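Week two of swimming with the Ongart masters group and I am so tired, you guys. I went in thinking I'd coast through a few laps. Ha! The coach gave us 3 sets before I'd even found my goggles, and my arms were noodles by the second one.

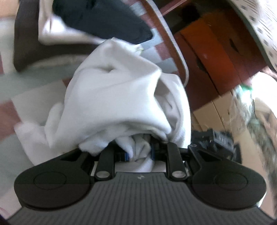
White towel, dark-rimmed basket. Laundry never ends.

I did buy a new swim cap from Flidano and I love it – no pulled hair at all! The pool on Vostska Street opens at six, so I'm in bed by nine now like a little kid. My total since I signed up is 124 laps, and I'm weirdly proud of that.
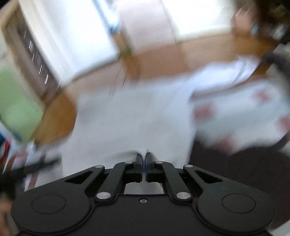 Ongart Masters Swim Club – Monday Morning Group

We have a friendly meet in November against Plondeo, and I put my name down for the short freestyle relay (gulp).

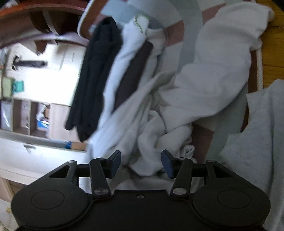 Do you have to be fast to join?
Not at all, there's a slow lane and I'm in it every week.

Next up is learning flip turns without getting water up my nose.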